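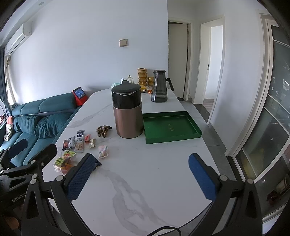 Loubna says I should stop calling it a tea habit and admit it's a hobby, and that a hobby needs a budget. She wrote this under my last post, along with the suggestion that I weigh my tin of leaves at the start of the month and again at the end. I haven't done it. I did go back through my receipts from October though, and okay, fine, Loubna, point taken!

I grew up on mint tea so sweet it made your teeth hum, and for years I figured anything without sugar was for people on diets. Then I moved to Fultberg for work, and the only shop near my apartment that stayed open past six was a tiny tea place with a grumpy cat and hand-labeled tins. I went in for something to do. I came out with a bag of oolong and instructions written on the back of a bus schedule.

My first few tries were awful. I was pouring boiling water over everything and then wandering off to fold laundry. Green tea really doesn't like that – it goes bitter and a bit like boiled spinach. Now I let the water sit a few minutes first and pour it off after two, and I get a second and third round out of the same leaves (the second is the best one, don't argue with me).

The black tea from the Laizer hills is what I make when people come over. It's forgiving. You can forget it while you're chatting and it's still good with milk. Ilham takes hers with cardamom and Lahcen puts in so much honey that I've started buying the big jar.

I've also been keeping a notebook, just a line or two per pot. I'm up to 316 entries and most of them say things like "nice" or "too long again." Number 155 says "tastes like the inside of a piano" and I have no memory of what I meant, but I gave it four stars.

Next on my list is a smoked one that Nouhaila keeps promising to mail me from Wostberg. She says to open the packet on the balcony the first time. If it gets here before the weekend I'll try it on Saturday and let you know how the balcony went.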